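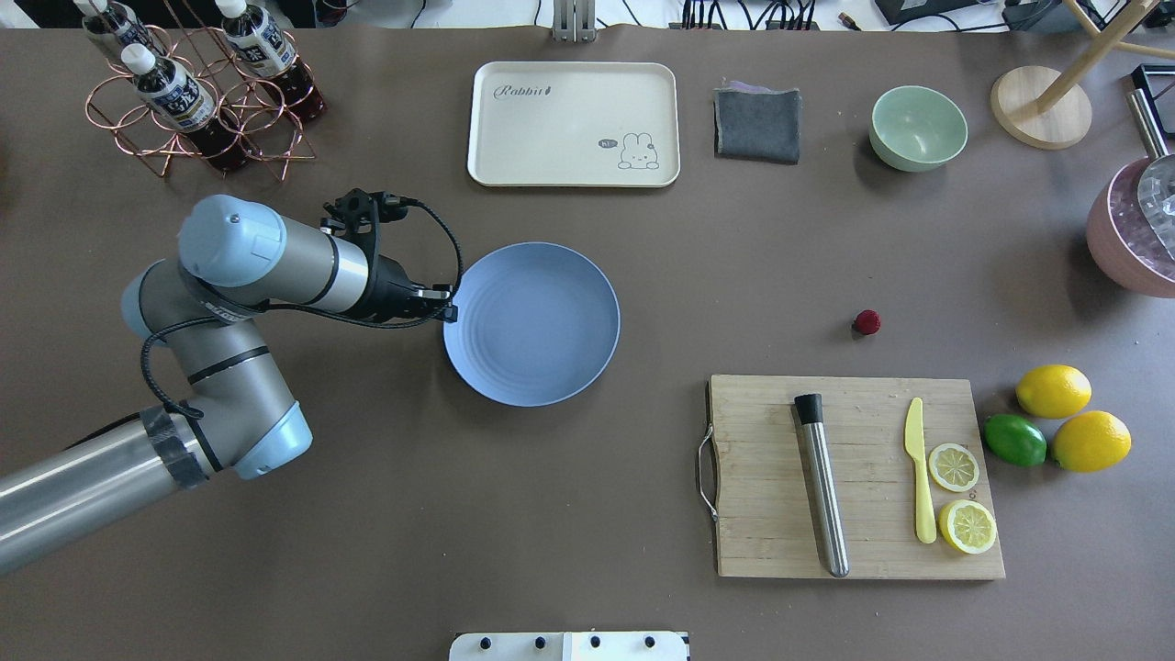
Hi all, and thanks Jayanthi for asking, as it nudged me into writing up the gripper trouble properly. We've been chasing it on and off since May and I've been putting off the long version. The short version is that our arm sometimes stops listening at the worst possible spot, with the fingers just over the rim of the plate, and then a little later it catches up all at once and lunges. You'll notice the cable loops down along the side of the arm from the wrist and curls near the elbow, and that loop is what I ended up blaming, after blaming nearly everything else first (sorry, Prasto drivers, I said some unkind things about you).

Jayanthi Pai wrote:
> Did you ever sort out the freeze you mentioned on the Ornport
> thread? We're seeing something like it on our Bisht arm, mostly
> on reaches to the far side. Is it the controller, or should I
> be looking at wiring? Also, did anything get broken?

Nothing broken except one saucer, and no fingers hurt, thank goodness! But it could have gone differently. I was reaching in to straighten a plate when it caught up, and the gripper closed on my sleeve. I hit the stop and it let go, and then I had a cup of tea and a good long think.

What I found, for what it's worth: I ran 100 reaches with the elbow kept fairly straight and got no freezes at all. Then I ran 100 with the elbow well bent, and only 89 of them finished. Nearly all the bad ones hung on the last bit of travel, where the wrist turns and tugs the cable. Wiggling the plug by hand gave me the same fault code every time. So on ours I'm fairly sure it's the wiring, though the controller doesn't get off scot-free. It was saving up the missed commands and playing them all back once the connection returned, and that to my mind is the dangerous half.

Hindik (our controller software) has a setting for how long it keeps old commands. Ours was set to 16 and I've put it to zero, so now it faults and stays put until someone clears it. I've also ordered a longer cable and a proper clip for the wrist end - should be here soon, and I'll report back.

Until then our house rule is that hands stay off the table unless the stop is pressed in, even for lemons rolling about. Jayanthi, I'd try the straight and bent test on your Bisht before you buy anything. It took me almost 24 hours of running, spread over a few evenings, but you'd likely see it sooner than that. Happy to send my log if it's any use.

Cheers,
Mamta Jaiswal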